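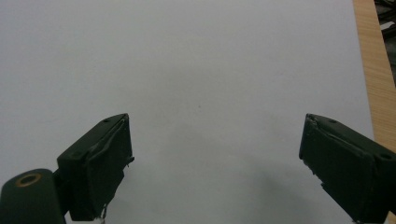
铺在桌上的大块浅色板面，平时用什么擦最合适？

用拧干的超细纤维布蘸清水擦，擦完马上用另一块干布收一遍。清水擦不掉的地方，在布上滴一点中性洗洁精，只擦那一小块，再用清水布带走残留。酒精留到最后再用，木边附近不要用。

阅读时间：18 分钟

浅灰桌面

上面是我问题的简短版本，下面把情况写全，方便有经验的人判断。

我们在 Feltirport 的一间公用工作室里有一张长方形桌子，桌面是一整块浅色的板，四周一圈浅色木边。桌子是 2006 年置办的，板面后来换过一次，现在这块是 Dandis 的，哑光，没有格线。木边一直是原来那一圈，没有换。桌子周围是深灰色地毯，没法随便泼水。

平时在上面做的事很杂：铺大张白纸画草图，裁纸，拼小零件，有时候也当普通桌子用，放杯子和饭盒。问题主要有下面几个。

第一，板面上有很小的黑点，针尖那么大。有的擦得掉，有的擦不掉。我分不清是污渍、铅笔灰，还是板面本身伤了。铺上白纸以后，有时纸上也有一个小黑点，我第一反应是从桌面透上来或者蹭上去的，但翻过来看背面又很干净。

第二，木边和板面之间的缝里积灰，颜色发深，看起来像一条脏线。用布擦的时候灰被推进缝里，越擦越明显。

第三，靠人坐的这一侧木边，袖口和手腕一直在上面磨，表面摸起来发涩。想上一层油，又怕油渗到板面下面去。

第四，大张白纸铺上去总有一个角翘起来。用胶带贴，撕下来以后桌面留胶，下一张纸贴上去就沾灰。

之前用过厨房的多功能清洁剂，擦完当时很亮，过两天那一块特别容易沾灰，再也没敢用。也有人建议直接换板，我不想换，板面大体是好的。

请用过类似桌面的人说说具体怎么做，用什么东西，用量多少。只说“用好一点的清洁剂”就不必回了。

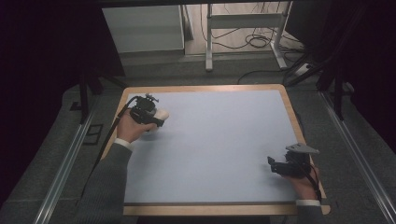

《Badadeck 桌面与板材》第 25 期

半截铅笔

我在一间版画教室管过几年桌子，和你这种结构差不多，浅色板，木头包边，底下地毯。按你的顺序来回答，中间会多说几句工具的事。

先说准备。擦这种桌面，最重要的是布要多，水要少。我每次拿四块布：一块干的先除尘，一块微湿的擦，一块微湿的过清水，一块干的收尾。布用旧的没有关系，但洗布的时候不要放柔顺剂，柔顺剂会留在布上，再转到桌面上，和你说的多功能清洁剂是同一个毛病，沾灰。纸巾也可以应急，但有些纸巾掉絮，哑光板面会把絮挂住，擦完要再用手掌扫一遍。

湿到什么程度：布拧完以后握在手里用力攥，攥不出水滴，摊开贴在手背上觉得凉，就可以了。擦过去板面上留一层薄薄的潮气，十几秒自己就消失。如果擦完看得见水珠，就是太湿，水珠会顺着板面走到木边那条缝里去。

顺序从中间往外擦没有问题，但到离木边一掌宽的地方要停下来，改成沿着木边平行擦。垂直着往木边推，就会出现你说的灰被推进缝里的情况。平行擦的时候灰跟着布走，走到角上再提起来。四个角单独用布角转一下。

第一个问题，小黑点。

分三种来看。先用指甲盖侧面轻轻刮，注意是侧面，不要用指甲尖。刮的时候有凸起感，刮完变小或者变淡，多半是干掉的墨、胶或者橡皮屑黏成的小粒。这种用微湿的布盖在上面闷一分钟，再擦，大部分能下来。闷一次不行就闷两次，不要用力搓，搓狠了那一小块会发亮，哑光面发亮以后比黑点更显眼。

刮的时候完全平，颜色发灰，边缘有点糊的，是铅笔或者炭笔压进了板面的细纹里。用可塑橡皮按上去再揭起来，反复按。可塑橡皮要捏干净的一面，捏成小尖，只碰黑点。普通白橡皮也能用，顺着一个方向轻轻擦，擦完把屑收掉。我不建议用魔术海绵，它本质上是很细的磨料，用一次看不出来，用几次就能看出那一块和周围不一样。

指甲走过去有往下掉一下的感觉，那是坑。坑里积了灰，所以看着是黑的。坑擦不平，只能把里面的灰弄出来：用软毛牙刷，干的，原地打圈，再用胶带轻轻粘一下。弄出来以后颜色会浅，但过一阵又会积灰。要不要补，看你在上面写不写字。画草图的时候笔尖走到坑上会顿一下，如果正好在中间，纸下面垫一层薄卡纸就解决了，我不主张为了一个坑去补板。

纸上的黑点另说。正面有、背面干净，多半就是纸自己的。成卷或者大张的白纸里有深色纤维很正常，尤其是价格低的那种。试法很简单，把纸平移一掌的距离，看黑点是跟着纸走还是留在原处。跟着纸走就和桌面没有关系。如果纸很薄，桌面上的点能透出来，平移以后点会停在原来的位置。先做这个再动手擦，能省掉一半的工夫。

第二个问题，缝。

缝里的灰先干着弄出来，千万别一上来就用湿布。湿了以后灰变成泥，干了就结在里面。我用的是一张旧的塑料卡，包一层薄布，布只包一层，包厚了进不去。卡片斜着放，沿缝拉，一直往自己这边拉，拉一段换一块干净的地方。拉完用吸尘器的窄嘴沿缝走一遍，吸尘器嘴上最好套一段旧袜子，不会划到板面，也不会把松动的木屑吸进去。

发黑的线如果是多年的油灰，干弄只能弄掉浮的那一层。剩下的用棉签蘸一点中性洗洁精兑的水，棉签蘸完在纸巾上滚一下，滚到不滴，再沿缝走。每走一小段换一根。走完立刻用干棉签再走一遍。这个活很费棉签，也费腰，我一般分几天做，一天做一条边。

兑水比例：洗洁精 25 毫升兑温水 2000 毫升。这是擦整张桌子的量，只弄缝的话用不了这么多，按比例减下来就行。泡沫不要打起来，搅两下就够。

缝要不要封？我的看法是不封。木边会随季节胀缩，板面基本不动，中间那条缝就是给它们留的余地。我那间教室有一张桌子的缝被人用玻璃胶封过，当年看着很整齐，到了第二年 2 月，暖气开着，木边缩回去，胶被拉开半边，灰从下面钻进去，抠了整整一个下午。你那张桌子用到现在木边还没有换，说明原来的做法没有问题，别去动它。

第三个问题，木边发涩。

先判断是脏还是漆膜磨没了。微湿的布擦一小段，等干，摸一下。变滑了就是脏，把整条边擦一遍就好。还是涩，用手电筒贴着桌面打光看，有光泽的地方和没光泽的地方能分出来，没光泽的就是磨掉了保护层。

磨掉的地方用 2000 目的砂纸，干磨，沿木纹方向，手指的力气就够，不要用砂纸架压。磨之前在板面上贴一条低黏的纸胶带，胶带边对准缝，把板面护住。磨到摸起来顺就停，没有必要磨到颜色变。粉用干布收掉，再用微湿的布收一遍，等它干透。

上油的量一定要少。我用棉布包住食指，蘸一点点，先在废木头上蹭一下，再到木边上推开。推完等十五分钟，用干净的布把表面没吃进去的全部擦掉，要擦到手摸上去不沾。你怕油渗到板下面，只要按这个量来，油根本走不到缝里。出问题的都是直接往木头上倒的。擦过油的布摊开晾在通风的地方，或者泡在水里，不要团成一团扔进垃圾桶，有些油会自己发热。这一点要和一起用桌子的人说清楚。

上完油至少隔一夜再放纸。纸很吸油，边上压到一点就是一块黄印。

第四个问题，翘角。

纸翘角多半是因为卷着存放。拿出来以后反着卷一次，松松地卷，放几分钟，再摊开就平很多。如果是长卷裁下来的，裁完在平的地方压一晚上。压的东西要平，书最好，不要用杯子，杯子只压住中间一点，四周照翘。

必须贴胶带的话，把胶带贴在木边上，不要贴在板面上。纸裁得比板面略大一点，盖住木边一部分，胶带一半在纸上一半在木边外侧。木边留胶也比板面留胶好处理。胶带先在衣服上粘一下再用，黏性会降，撕的时候慢，角度放低，贴着桌面往回撕。

板面上已经有的胶印，先用一截新胶带去粘，按下去迅速揭起来，多粘几次，旧胶会跟着走。粘不下来的用一点点食用油闷两分钟，擦掉，再用洗洁精水把油带走，再过清水。食用油那一步离木边远一点。

最后说你用过的那种多功能清洁剂。那一块容易沾灰是表面留了一层光亮剂，用洗洁精水擦两遍、清水过两遍就能去掉。擦完拿干的手指在上面滑一下，再到旁边没用过的地方滑一下，两边阻力一样就是干净了。

浅灰桌面

先谢谢，写得很细。补充两个情况。

我按平移的办法试了，纸上的黑点跟着纸走，所以和桌面没关系。桌面上那几个，指甲侧面刮过去是平的，准备去买可塑橡皮。

另外手电筒贴着打光以后，看见靠人坐的这一侧有一段完全没有光泽，其他三边都还好。是不是只处理这一段就可以，还是整条边都要上油，不然颜色会不一样？

半截铅笔

整条边上，其他三边不用管。砂纸只磨没光泽的那一段，两头往外过渡一点，油则从一个角推到另一个角。颜色差在角上不显眼，在一条边中间就很显眼。
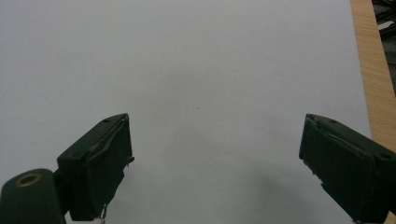
图片来源：Venter

旧木条

楼上说得基本都对，我只在两个地方有不同意见，再补一点纸的事。

先说酒精。提问的简短版本里写酒精留到最后，我的看法是哑光浅色板面可以完全不用酒精。我自己的桌子板面宽 700 毫米，比你的小，也有木边。有一次画完马克笔，透了纸，印在板上，我拿酒精棉片擦，马克笔是下来了，但是散成一片淡淡的紫色，比原来大了一圈。后来又擦了几遍才淡下去，那个位置到现在对着窗户看还是有一点不一样。如果非用不可，棉签蘸，从印子的外圈往中心点，点一下换一面，不要来回抹。先在桌角或者平时放东西遮住的地方试，等一个小时再看。

预防更省事。用马克笔的时候下面多垫一张纸，垫纸用旧的就行，画废的草图翻过来就是现成的。

第二个不同意见是木边上油。我倾向于先打蜡试试，油留到蜡不行的时候。公用的桌子，谁什么时候来用你控制不了，油要隔夜，万一有人当天晚上就把纸铺上去，纸就废了。蜡擦完抛一下，半小时就能用。缺点是蜡不耐磨，袖口天天蹭的地方两三个月就要补一次，而且打过蜡以后再想上油，得先把蜡去干净，比较麻烦。所以如果你们能保证桌子空一夜，按楼上的来；保证不了，打蜡。

蜡也有讲究，买无色的家具蜡，膏状，不要喷的。喷的那种会飘到板面上，等于又上了一层光亮剂，你前面吃过这个亏。抛光用旧的纯棉 T 恤，剪掉缝线的部分，缝线会划。

再说纸。大张白纸铺在这样的桌面上，有一件事我觉得比翘角更烦人，就是纸和板面之间夹了东西。一粒橡皮屑，一小截线头，铺上去看不见，铅笔一涂就出来一个印子。我的习惯是铺之前用手掌从左到右抹一遍，手掌比布灵敏，有一粒沙都能感觉出来。抹完再铺。铺的时候先放一条边，对齐木边，另一只手托着纸的另一头慢慢放下去，空气从前往后赶，中间不会鼓包。

鼓包如果已经有了，不要用手往外推，推了会出折痕。掀起一边重新放。

白纸放久了边上发黄和桌子没有关系，是光。窗边那一侧先黄。存放的时候外面包一层牛皮纸，或者翻过来放，轮流当面。

关于光还有一点。看桌面脏不脏，不要在顶灯正下方看，正上方的光会把什么都照平，痕迹看不出来。把顶灯关掉一组，用台灯从侧面打，低一点，哪里有胶、哪里有指印，一下就清楚了。反过来，画图的时候要尽量让光均匀，手和工具的影子落在纸上，软的没有关系，硬边的影子会让人把线画歪。台灯放在不拿笔的那一侧，这个大家应该都知道。

地毯的事也说一句。桌子下面是深色地毯，裁纸掉下去的白屑特别明显，很多人会顺手把桌上的屑往地上扫，扫完地毯难看，吸尘器也不好吸，细纸条会缠在滚刷上。我在桌边放一个开口的扁盒子，盒口贴着木边，屑直接扫进盒子里。扫的工具用油漆刷，新的，毛软的，宽一点的，比专门的桌面小扫把好用，也便宜。用完抖一抖挂起来，毛不要压着。

桌边如果有线经过，擦的时候先把线提起来再擦，别让线在湿的木边上拖，黑色外皮的线有时候会在浅色木头上拖出灰道子，尤其是旧线，外皮发黏的那种。已经有了的灰道子用白橡皮就能擦掉，擦的方向顺木纹。

七号抽屉

我就直接用湿抹布擦，擦了好多年，没什么事。

浅灰桌面

能说一下你的桌面是什么材质吗？有没有木边？

七号抽屉

白的那种，没有木边。金属包的。

半截铅笔

金属包边的可以湿一点，水进不去多少，进去了也不会胀。木边不行，这两种情况不能放在一起比。

关于旧木条说的打蜡，我同意公用桌子这一点，之前没有考虑到。补充一个折中办法：上油以后在桌上放一块牌子，写“木边未干，请勿铺纸”，再用几本书沿着那条边立着放，没人会把书挪开去铺纸。我们教室就是这么做的，管用。

酒精那一段我保留意见。白板类的硬面可以用，你这块是哑光的，确实要小心。

浅灰桌面

编辑于 7/28/23，把结果写在这里，给后面搜到的人参考。

黑点：可塑橡皮按掉了大部分。剩下一个按不掉，指甲尖轻轻走过去有很浅的坑，之前用侧面刮没有感觉出来。按半截铅笔说的，干牙刷打圈再粘一下，颜色浅了，站着看不见。没有补。

缝：分了几个晚上做。旧塑料卡包薄布，拉出来的灰比想象的多，还有几粒很小的木屑。靠里的那条边最脏，棉签用得最多。洗洁精水按 25 毫升兑 2000 毫升的比例减量兑的，气味很淡，没有起泡。做完以后线还在，颜色从黑变成了浅褐，我觉得够了，没有再往下弄。缝没有封。

木边：选了打蜡。原因就是没法保证桌子空一夜。先用 2000 目砂纸把没光泽的那一段磨了几下，胶带护着板面，收粉，等干，再上蜡。当天下午就能用。手腕放上去不涩了。多久要补，用一段时间再来更新。砂纸和蜡都是在 Venter 买的，店里的人问我是不是修家具，我说擦桌子。

胶印：新胶带去粘旧胶这个办法对新的胶印很好用，对老的没用。老的用食用油闷，两分钟不够，我闷了五分钟。擦完那一块比周围深，过清水以后颜色回来了。

清洁剂残留：洗洁精水两遍，清水两遍，手指滑过去和旁边一样了。

翘角：反着卷一次基本解决。现在纸直接铺，不贴胶带，要固定的时候用书压四边。铺之前用手掌抹一遍，这个习惯我留下来了，第一次抹就抹到一小截线头。

还有一个没有解决的小问题。木边靠人坐的那一侧比板面略高一点，纸盖过去的时候会有一道棱，铅笔画到那里会断线。目前是把纸往里收，离木边留出一指宽，图画小一点。如果有人处理过木边高出板面的情况，请继续回复，磨低和垫高都可以说。

旧木条

不要磨低。磨低就要把整圈的漆都去掉，而且四个角很难对齐。垫高简单，在板面上放一张和板面一样大的薄卡纸或者硬质垫板，厚度和木边高出来的那一点接近就行。卡纸先买一种薄的试，不够再加一层，两层之间不要用胶，四边对齐就不会滑。用脏了换掉最上面一层，板面也跟着省心。

量高度用一把钢尺立在木边上横过去，看尺子下面和板面之间能塞进几张名片，再拿同样厚的卡纸去配。

浅灰桌面

收到，周末量一下。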